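4.2 テープのマス目と「置き場所」のことば

さて、前の節では棚と引き出しの話をしたので、次は床です。私は正直なところ床の話がいちばん好きで、この節だけ少し長くなってしまいました(査読の段階で一度削られかけたのですが、粘って残してもらいました)。棚には段があり、引き出しには仕切りがあります。ところが床に敷いたマットは、そのままではただの広い面です。「そのへんに置いて」と頼まれた人がどこに置くかは、頼んだ人の頭の中とまず合いません。そこで作業場の人たちはテープを貼ります。縦に貼り、横に貼り、気がつくとマス目ができている。私が知りたかったのは、このマス目ができたあとで、人が置き場所をどう言い表すようになるか、ということでした。

調査はTradundaleの共同作業場で行いました。参加者は33人で、ふだんから工具や部品の出し入れをしている人ばかりです。用意した物は8点。浅いトレイ、巻き尺、六角レンチの束、軍手、それに大きさの違う箱が四つです。二人一組ではなく、私が相手役になって、参加者に「次の人がすぐ見つけられるように、置いた場所をことばで伝えてください」とお願いしました。無地のマットで一度、テープのマス目があるマットで一度。順番は人によって入れ替えています。この相手役がなかなか疲れる仕事で、午後3時を過ぎると私のうなずきが雑になっていくのが録音からもよくわかります。反省しています。

無地のマットでは、置き場所は近くの物を頼りに語られました。「机の足のそば」「箱のとなり」「入口から見て手前のほう」といった具合です。これはVestergaardが台所の調理台について報告した傾向とよく似ていて、つまり人は面そのものより、面のまわりにある動かない物に寄りかかって話すのですね。マス目が入ると、ここががらっと変わります。33人のうち27人が、少なくとも一度は列や段を数える言い方に切り替えました。「手前から三つ目、左から二つ目」という、あの言い方です。残りの人たちはマス目があっても最後まで「机のそば」で通しました。そのうちの一人に後で聞いてみると、「数えるより見たほうが早いでしょう」とのことで、これはこれで言い返しにくい。

ところで、数える言い方にも癖があります。手前から数えるのか、奥から数えるのか。私は当然みんな手前からだろうと思い込んでいたのですが、壁際に物を置いたときには奥から数える人がかなりいました。近い端から数えるほうが数が小さくて済むので、考えてみればもっともです。ただ困るのは、話し手が起点を省略するときで、「三つ目」とだけ言われた聞き手は、ほぼ自分に近い側から数えはじめます。Ívar Briemさんは同席した回のメモに「起点のない番地は番地ではない」と書き残していて、私はこの一行を分析の見出しにそのまま使わせてもらいました。

もうひとつ、マスの大きさの話も書いておきます。最初に貼ったマス目は細かすぎました。いちばん大きな箱を置くとマスをいくつもまたいでしまい、参加者は「このマスとこのマスのあいだ」と言いはじめて、せっかくの線がかえって邪魔になったのです。Damian Hubmannさんと一緒に夕方までかけて全部はがし、トレイが一枚おさまるくらいの大きさに貼り直しました。はがした跡に残った粘着剤を落とすのに使ったVutauの布は、この研究でいちばん消耗の激しかった備品です。テープはBrisettiの幅広のものにしました。幅が広いと線の上と線の内側が区別しやすくなる一方、今度は「線の上に置いた」という報告が増えます。どちらが良いのか、私はまだ決めかねています。
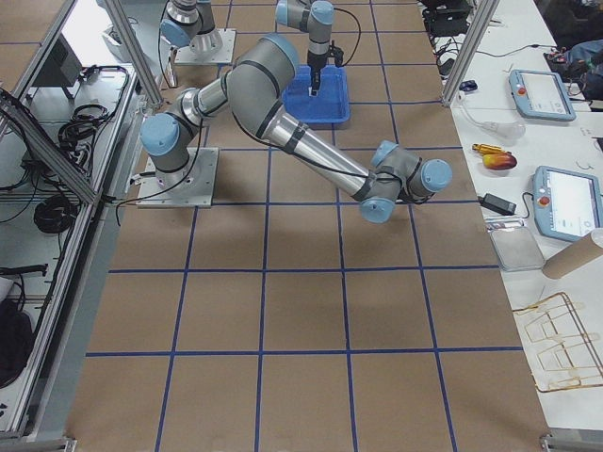 図5

列を数えるという行為には、立つ位置がどうしても絡んできます。足もとのマスは大きくて見まちがえようがないのに、遠くのマスほどつぶれて見えて、どこが一つでどこが二つかあやしくなる。図5の茶色いマットでも、青いテープの線は奥へいくほど間隔が詰まり、手前と同じ調子で数えていこうとすると目がすべります。しかも明るい青のトレイがあるのは、その奥のほうです。これを「奥の青いトレイ」と呼べば一言で済みますし、私もたぶんそう言います。色や形で見分けのつく物が一つだけなら、番地はいらないのです。図の右側には工具や機器の載った白い机、左側にはアルミフレームの作業台があって、「白い机寄り」「作業台寄り」という言い方も十分に通じそうです。調査でも、遠いマスに置いた物については、数えるのを途中でやめて物の色や横の家具に乗り換える発話がありました。「手前から四つ、いや五つ……あの、机に近いほうです」という具合に。マス目は近くでは番地として働き、遠くではまわりの物の助けを借りる、というのが今のところの私の読みです。線の端に数字を書いておけば数え間違いは減るはずですが、数字の向きをどちら側に立つ人に合わせるかで新しい問題が出てくるので、そこは4.3節であらためて扱います。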